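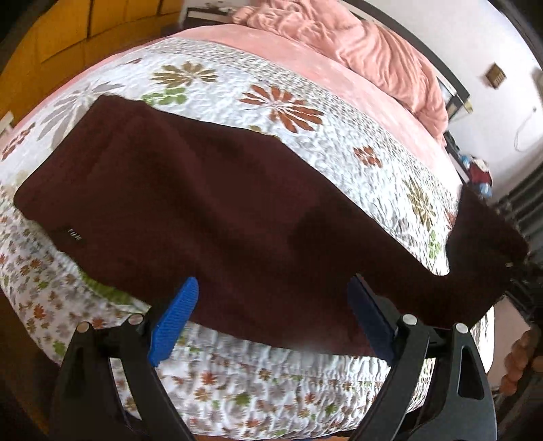 May 8, 2018. Bedding notes, spare room at Eltside.

Back on the question of whether a throw on top of a quilted spread is worth the bother. Ketsara says it saves washing the spread. I have my doubts. So far it mostly gives us a second thing to wash.

Spread is the white one with the big daisies, the puckered sort. Maroon cloth over the near part of the bed, label left on because I still haven't decided which way round it goes. Ketsara's rule is label at the foot, left-hand side. Rattana folds in thirds and ignores the label completely. I tried hers last time and couldn't see any difference in the creases, so I'm not convinced either of them has tested it.

Things I'd want to know before we write any of this into the sheet for Tambunan:

Does the maroon bleed? Khải was told it won't at 40. Told by whom? There is a lot of white in that spread. Cold wash on its own until somebody shows me a rinse that comes out clear.

Does it stay put? The claim is that the quilting grips fleece. Maybe. Quilting also means you can't smooth the cloth from the top, you push a crease along and it stops at the next row of stitching. Lifting by the edge and laying it down again seems the better way, though I have only my own word for that.

Folding time. The old sheet says 2 minutes a bed. I don't believe it and would like to see it done.
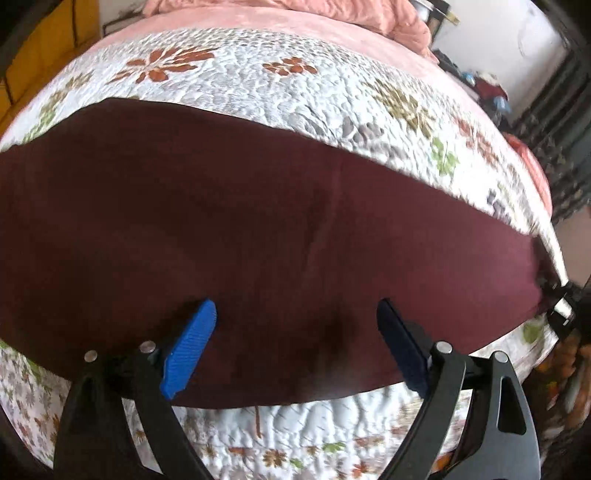 Maroon cloth on the daisy spread, top edge still to be squared up.

The top edge is what bothers me. It should run straight across and it goes up to a hump on the left and slopes off to the right. Kamonchanok thinks the cloth was cut crooked. Possible, but I'd measure both long sides before blaming the cutting. Tape is in drawer 11.

Pink fleece: leave out of the comparison for now. Two fleeces on one bed and we'll be arguing about which one slid.

To do: measure cloth, wash it alone, ask Tassanee whether the August order was the same cloth or only the same colour. I suspect only the colour.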